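Setting a smaller table

Nov 12, 2019

I've been on a bit of a clear-out since we moved to the flat in Mirkberg, and the kitchen stuff was the hardest part to face. I had 104 pieces of crockery (yes, I wrote it all down) and a cupboard that fits maybe a third of that. So off it went in boxes, apart from the colours I really love, and now I get to play around with what's left!

My favourite combo at the moment is the teal mug with the lavender plate. Mum's old rule was that everything on the table had to match, and I stuck to that for years, all cream, all the time. Then I started putting odd bits together on the white table and it just looked so much happier.

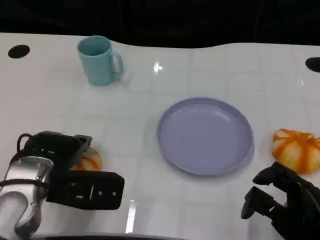 The little striped pumpkin was a Zimumdale market find, and I'm hoping it'll hang on till January if I keep it out of the sun. I grabbed 2 and kept the other one as well, which I don't regret at all. Orange next to pale purple sounds awful, I know, but I reckon it's gorgeous.

Next job is bowls. I'm after something in a soft grey or maybe a mustard, nothing too big, and they have to stack. If you've spotted any decent ones at the op shops lately, let me know in the comments!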